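Eating Through the Pantry

31st January

I promised myself back in November that I would spend the whole of this month cooking from what we already had in the house, and I'm happy (and a little surprised) to report that I mostly stuck to it. There was milk, of course, and eggs, and one weak moment at the bakery in Broltdale that I refuse to feel bad about, but otherwise our suppers have come out of the cupboards, the freezer and the crate of potatoes in the back hall.

It started when I was looking for the cinnamon and found three jars of it, two of them open, along with a bag of split peas that had moved with us from the old apartment. I grew up with a grandmother who could tell you what was on every shelf in her cellar without getting up from her chair, and I stood there thinking she would have had something to say to me. So I made a cup of tea, got out a pad of paper and wrote the whole lot down.

The list took me most of an afternoon. I put the dry goods on one page and the cans on another, and then I gave the freezer a page of its own, which it deserved – there were things in there wrapped in foil that I had to thaw before I could put a name to them. One turned out to be a very nice meatloaf. Another was bread dough, and it still rose, bless it, though it took its time.

What I hadn't expected was how much I'd enjoy the deciding. Usually I stand in the store at five o'clock, tired and hungry, and buy whatever I bought last week. With the list taped up inside the cupboard door I could look it over at breakfast and put the beans in to soak before I'd even found my slippers. We had bean soup, and then bean soup with sausage, and then a sort of bean pie that I won't be making again.
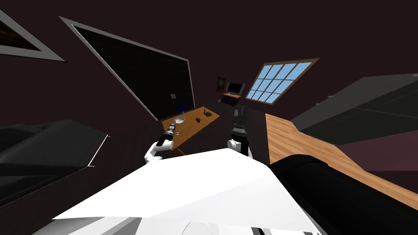 Did it save us any money?

It saved us quite a bit, although I only kept the receipts for the first 16 days and then lost track of the envelope. Our grocery spending over that stretch was about half of what it normally is. I put the difference in the jar for a new stove, where it looks very small but cheerful.

The fresh things were harder. By the second week I was missing salad terribly, and I learned to make a slaw out of the one cabbage I had, with a spoonful of mustard and the vinegar from a jar of Jasińska pickles. (Please save your pickle vinegar! I used to pour it down the sink, and now I could cry thinking of it.) I also sprouted some lentils on the windowsill. They came up beautifully and tasted like a lawn.

The split peas, in case you were worried about them, went into the pot last Thursday with a ham bone and two bay leaves. I had read that very old peas never soften, and these did give me a scare – they were still like gravel after a couple of hours. A pinch of baking soda and a long evening on the back burner brought them around, and we ate them with the end of that slow bread.

I'm going shopping tomorrow, and I have been looking forward to it more than is reasonable. Oranges are at the top of the list, then lettuce, then good butter. I'm keeping the pages up inside the cupboard door and crossing things off as we go, and cinnamon is written along the bottom with a thick line through it, so I won't come home with a fourth jar.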